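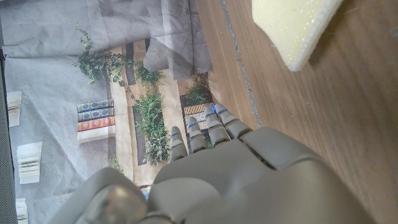
*Printed fabric with ivy and leafy plants, creases and all.*

**Can I get the wrinkles out of my Hemmin backdrop?**

Oh, absolutely, and please don't fret! Hang it overnight, then steam it gently from the back.

**What should I wipe the tabletop with?**

A soft sponge like the pale yellow one, well wrung out, going along the grain.

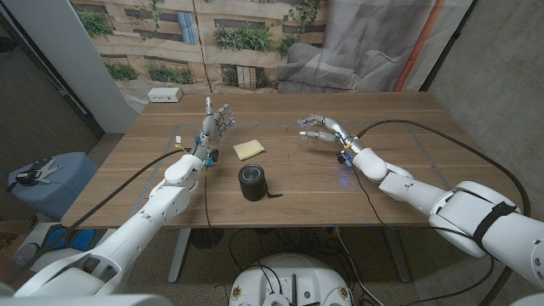
## Marking out your table

Tape a light rectangle on the wood and keep your things inside it, moving them as often as you please.

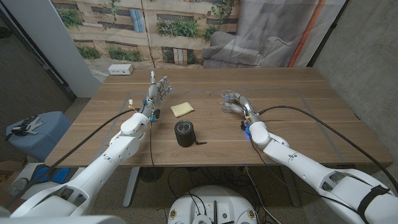

*Sponge and black cylinder inside the tape outline, backdrop behind.*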